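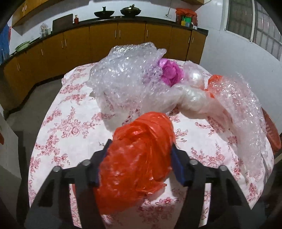
What does the chain on a motorcycle do?

The chain carries the turning force of the engine to the back wheel. It runs in a loop around two toothed wheels called sprockets, a small one near the engine and a larger one on the rear wheel. When the small sprocket turns, it pulls the chain, and the chain pulls the large sprocket round.

Why are the sprockets different sizes?

An engine spins very quickly. On the Hodska Wirnel, a small motorcycle in our collection, the engine can turn 4000 times in one minute. A wheel turning at that speed would be far too fast for the road. Gears inside the engine slow the movement down first, and the two sprockets slow it down again. A larger rear sprocket makes the wheel turn more slowly but with a stronger push, which helps the motorcycle to climb a hill.

What is a chain made of?

A motorcycle chain is made of steel plates joined by pins. Around each pin is a small roller, which fits between the teeth of the sprocket. The chain must be kept clean and oiled. Dirt wears away the rollers, and a worn chain may slip.

Do all motorcycles have a chain?

Some use a strong rubber belt, and others use a turning metal rod called a shaft.

Safety

Never touch a chain or sprocket when the engine is running. Fingers can be badly hurt, even when the wheel is turning slowly.

Words to know

Sprocket: a wheel with teeth that fit into a chain.
Roller: a small steel tube that turns on a pin.

Text by Ratih Liem, Cuvard Museum of Motorcycling, Learning Department
Page last checked: 27/12/2020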